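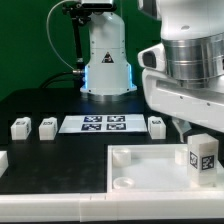 The black tabletop and dark green backdrop at Lim's workroom in Wevthorpe, with a printed sheet laid out. Photo: Lim

FOR IMMEDIATE RELEASE

Lim Launches Kustero, a Table in One Color

WEVTHORPE, 2023-09-15. Lim, maker of tables for workshops, classrooms and people who have lost the use of their dining room, today announced Kustero, a worktable with a black top. Customers who would like it in another color are invited to look at the rest of the Lim catalog, where there are 26 of them.

Kustero was designed for jobs that involve a lot of white things. Paper is the usual one. Boxes, blocks, labels and packaging samples come up often as well, and a white item on a white table has a way of staying there until somebody sits down to lunch on top of it. Lim has sold white tables for years and stands by every one. It has also fielded the phone calls.

The table went through its trials at the company's Wevthorpe workroom, against a dark green backdrop that was bought for a catalog shoot in February and has outlasted the catalog. Staff laid out printed sheets, moved them, lost them, and filled in a form about it. The form was printed on white paper, and Lim is pleased to report that most copies were found.

"We wanted a table you could put something down on and then see it," the company said in a statement that went through two rounds of review. "The first draft was longer."

Mavier, the packaging studio that shares the building, supplied much of what went on the table during the trials. Its contribution was almost entirely white, a choice the studio describes as a house style and Lim describes as a lot of white. 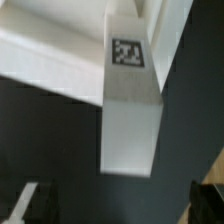
Some of those pieces carry square black-and-white codes, and Mavier asked early on that the codes face outward when the pieces are set down. Lim agreed at once and then spent a good part of the spring turning things around. Notes from that period fed directly into the final design, which is slightly deeper from front to back than the prototype, so a person can turn a tall block without sending its neighbor to the floor.

The legs were redesigned too. The original set was handsome and caught everyone's shins.

Buyers should know a few things about a black top before ordering. Dust will be visible. So will crumbs, and the ring left by a coffee cup whose owner is sure it was someone else's. Lim includes a cloth with every table and recommends using it. The company makes no claim that Kustero will leave anyone tidier than they were when it was delivered, although three testers did start putting their papers in stacks, and one has kept it up.

A limited run of white trays by Mavier will be offered alongside the table. The trays have a raised edge and are meant for holding small parts. Early feedback has been warm, apart from a request that they be made in black to match, which Mavier has declined to discuss.
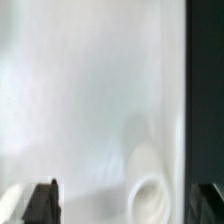
Availability

Kustero can be ordered from the Lim showroom in Wevthorpe and by mail. It ships flat in two cartons, and both are needed. Assembly takes an ordinary screwdriver and a second person, preferably one who has read the instruction sheet. The sheet is white and should be easy to find once the top is on.

The table comes in a standing height and a sitting height. Lim was asked about a height in between and is thinking it over.

About Lim

Lim designs and builds tables in Wevthorpe. It has made a chair once and would prefer to be known for the tables.

About Mavier

Mavier makes boxes, trays and sample packaging for small manufacturers. It also works in Wevthorpe, down the hall.

Press contact

Sample tables and further pictures are available on request from the Lim press desk, which is a Kustero, sitting height.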